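Skarnen Bench Mat, large

Price: 9 a week to borrow, or ask us about buying one outright
In stock at: Jolton counter
Condition: new and used

I've had one of these on my own sewing table since September and I'm still a little silly about it. It's a cutting mat, sure, but it's thick enough that my rotary cutter doesn't skate, and it lies flat the minute you unroll it (my old one curled up at the corners for weeks and I ended up stacking cookbooks on it!).

What you get: the mat, a carry strap, and a little card with the care notes. The grid is on one side only. I flip mine to the plain side for canvas and vinyl, and keep the grid side for quilting cotton, where I really do need the lines.

It fits a standard folding table with a bit left over for your pins and coffee. Please don't put the coffee on the mat. Heat warps it, and so does a sunny car, as I found out with a smaller Pētersons mat that now looks like a potato chip.

Blades: any 45 mm rotary cutter is fine. Dzintra Butkienė likes the Inemlow cutter with the squeeze handle, and she's left one at the counter if you want to try it before you buy. Straight craft knives are okay too, but go easy, they dig in deeper and the cuts take longer to close up.

Cleaning is cool water, a drop of dish soap and a soft brush. Lint comes up nicely with a white eraser.

If you're cutting the same size over and over, lay down some painter's tape as a guide and butt your fabric up to it. It's quicker than reading the ruler every time, and with two strips meeting at an angle you've got a corner to line up against.

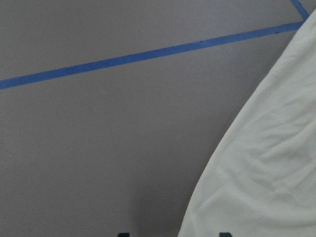
Sewing & Textiles Department

Borrowing runs Saturday to Saturday, and you can renew once if there isn't a waiting list. Bring it back rolled with the grid side out, please. Kristine Cabanatuan handles the bookings, so catch her at the counter or leave a note in the green book.

Also in this section: rulers and templates, pressing boards, spare blades (packs of 10)

Page updated Mar 30, 2019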